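Shop-Floor Chores Group – Minutes
22/02/2024, Bralen meeting room
Chair and notes: Intan Lumbantobing

1. Minutes from January
Agreed with one change. The sorting trial at Flollden ran for 7 shifts, and the notes had it down as a week.

2. Cable sorting
This took up most of the meeting, and happily so! The chore is one every shop has: a box of tangled power cables, an empty box next to it, and someone who has to move them across one at a time. The Vananent team has the two-arm setup on this job now. Of 200 tries logged since January, 63 ended with a single cable in the second box and no help from a person. The January log began with 38 tries in which not one cable made it over, so the group was delighted. 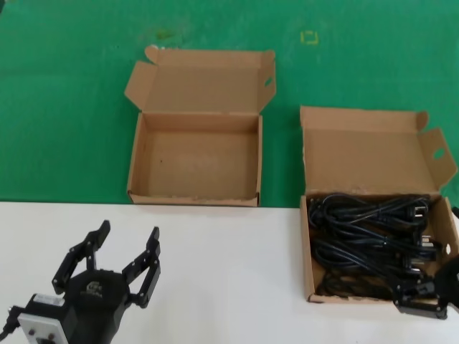 Intan reminded everyone that a person does this without looking, and that we're still well short of a person. Most of the misses come from one cable dragging two others along with it. The Ngui group suggested a small shake after each lift – the thing we all do by hand – and Vananent will add it to the next round of tries. There was a good, lively talk about whether to use the second arm to hold the pile down. Views were split and we'll try it both ways.

3. Other chores
Flollden reports that wiping benches is close to dependable on flat tops and poor near clamps and fittings. Folding shop towels is slow but getting better, and several people asked to come and watch. Sweeping is parked until the spring. Bralen would like box flattening put on the list, and this was agreed with real interest, as it's a job that eats up the end of every shift.

Soft and tangled things are still the hard part across all the sites. Rigid parts in known spots are going well enough that we spent hardly any time on them.

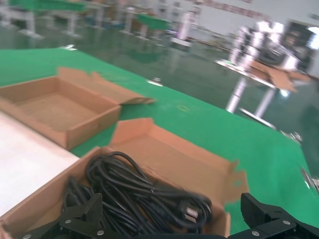

Could a shop hand the cable job over to a machine today and walk away?
Not yet. It still needs a person close by to free snags, and by hand the job is much quicker.

4. Actions
Vananent: add the shake, log the misses by cause.
Ngui: send the notes on holding the pile with the second arm.
Flollden: set a time for the towel folding visit.
Intan: add box flattening to the chore list and send it out.

Next meeting at Flollden, date to be set by Intan.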